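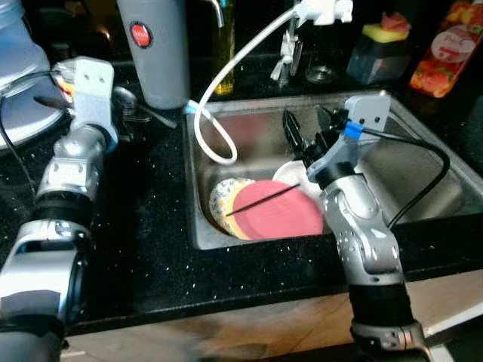

Fuso opens its first shared kitchen in Kernham, with places for 40 households

Kernham, December 18, 2023

Fuso, the association for shared living, today announces the opening of its first neighborhood kitchen in Kernham. The kitchen is on the ground floor of the former Thibodeaux print shop and will be open to members from the second week of January. It offers 81 square meters of space for cooking, eating together and washing up, for people who have at home only a small kitchen or none.

The project was started by Teresa Szulc and Citlali Villaseñor, who live in the same street and were cooking on a single hot plate for more than one winter. They wrote to Fuso with a plan of one page. The association accepted it in spring and the construction work began after the summer.

"We did not want a kitchen from a catalog," says Teresa Szulc. "We asked the neighbors which part of cooking is the most difficult in a small apartment. Almost all of them answered the same thing: the dishes. You can cook a good soup on one hot plate, but you cannot wash six plates in a bathroom."

For this reason the sink received the most attention in the planning. The basin is stainless steel and the faucet has a pull-out head on a flexible hose, so that plates standing in the basin can be rinsed from the side and from behind. The countertop beside it is black with speckles. The designer of the room, Flurina Lüthi, chose it after she visited several canteens and looked at how their surfaces had aged.

"A light surface is nice on the first day," explains Flurina Lüthi. "With many users I prefer a surface which stays calm. People put down a bottle of oil or a thermos and they go on with their work."

Dishes given by the neighborhood

The kitchen did not buy a new set of dishes. During the autumn, Fuso invited residents to bring plates, bowls and cups which they no longer needed, and 400 pieces were received. They do not match, and the association has decided to keep it so. A plain white plate can stand next to a pink one or next to one with yellow flowers. Chipped pieces were sorted out and went to the pottery course at the Kernham evening school, where they will be used for mosaic work.

Ehsan Mirzaei, responsible for the daily operation of the kitchen, has written the house rules together with the first members. They fit on one sheet, which is handed out with the key. Every group washes its own dishes before it leaves. Plates are leaned in the basin and not laid flat in a pile, the cooking oil stays behind the sink where everybody can find it, and personal things such as thermos bottles may stand on the countertop during cooking but must be taken home. Pots are dried by hand.

"The rules are short and I hope they will stay short," says Ehsan Mirzaei. "In the trial weeks we had one discussion about sponges and it was solved in one evening."

Membership and opening hours

Membership is open to all residents of Kernham. In the first phase there are places for 40 households. Members reserve the kitchen in blocks of 2 hours with the booking tool Ruvby, or on the paper list beside the entrance. Gas, water, dish soap and basic supplies like oil and salt are included in the membership. Other food is brought by the members.

The kitchen is open every day from morning until late evening. One evening per week is kept free for a common meal, to which guests are also welcome. Registration for it is not necessary, but guests are asked to help with the washing up.

Households that wish to join can apply in writing to the Fuso office in Kernham. Applications are treated in the order in which they arrive.

Press contact
Leonie Oberholzer
Communication, Fuso
Visits for journalists are possible by appointment from January.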